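Support > Giltari Desktop > Printing and Export > Ticket 941

Floor plan exports print at the wrong scale after update

Opened by Maribeth Mangubat
Product: Giltari Desktop, room planning module
Status: Resolved
14 comments

Original report

I draw floor plans for a small flooring shop and print them to scale so the installers can measure off the paper. Since the December update my printed plans come out too small. A wall that should measure 195 mm on paper measures 152 mm. On screen the dimensions are correct. The same file printed fine before the update.

Printer is an office laser, letter and tabloid trays. I print from the PDF that Giltari makes, with scaling set to 100 percent in the print dialog. I have restarted the program and the computer. I have not reinstalled.

Reply, Dundateo support

Thanks for the report. Please try the following and write back with what you get.

1. Open the plan and go to File, Page Setup. Write down the paper size shown.
2. Export to PDF again with "Fit to margins" turned off.
3. Open the PDF and check the page size under document properties.
4. Measure the printed scale bar with a ruler.

Maribeth Mangubat

Page Setup says tabloid. "Fit to margins" was already off. Document properties in the PDF say letter, so the page size is changing somewhere between the two. The scale bar is short by the same proportion as the walls.

I tried a new blank plan with one rectangular room in it and got the same result. I also tried printing straight from Giltari without making a PDF. That one came out the right size, but it drops the hatch pattern on the closets, so I can't use it.

Reply, Dundateo support

That helps. The PDF export reads its paper size from the export profile and ignores Page Setup if the profile has a size saved in it. The update may have written letter into your profile. Go to Export, Profiles, and look at the one marked as default.

Maribeth Mangubat

The default profile is called Godoy. I didn't make it. I think it came with the template pack the shop bought. Paper size is set to letter and grayed out. I can't change it or delete it.

Reply, Dundateo support

Template pack profiles are locked. You can copy one and edit the copy:

1. Right-click the Godoy profile and pick Duplicate.
2. Rename the copy.
3. Set paper size to "Use Page Setup".
4. Set the copy as default and restart the program.

Maribeth Mangubat

Duplicated it, renamed it Shop Tabloid, restarted. First export was still letter. I went back in and Godoy was the default again. Set it a second time, closed the Profiles window with the OK button instead of the X, restarted, and it held. Exported at 3:40 in the afternoon and the wall measures 195 mm. Scale bar is right too.

One other thing while the ticket is open. The floor finish in the 3D preview now looks darker than it did. I have the finish set to Atum, which is a medium brown in our catalog. Customers look at the preview before they sign off, so the color matters to us. The printed 2D plan is not affected. Attaching a render with a dark brown plank floor.

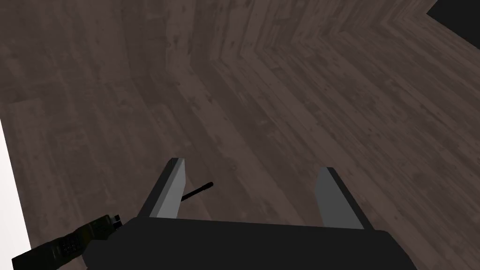

Attachment 1: render, dark brown wooden plank floor

Reply, Dundateo support

Got the attachment, thank you. The update changed the default preview lighting from Daylight to Neutral, and brown finishes come up darker under Neutral. To change it back, open the 3D preview, click the gear, and set Lighting to Daylight. Then raise Brightness to 500 on the slider. The old default was 500 and the update did not carry it over.

The setting is saved per file. Plans you made before the update will need it changed one at a time. There is no batch option for this yet.

Maribeth Mangubat

Changed it on two files. Atum is close to the catalog sample now, maybe a little warm. Good enough for sign-off. A batch option would help, we have a lot of older plans. I'm leaving those alone until a customer asks for one.

Reply, Dundateo support

I have added your request for a batch lighting setting to the feature list. The problem with the default profile not saving when the window is closed with the X has been confirmed here and passed to development under this ticket number. Until it is fixed, please close the Profiles window with OK.

Maribeth Mangubat

Printed three more plans this morning from different files, all at the right size. You can close this.

Status changed to Resolved

6 people found this ticket helpful
2 shares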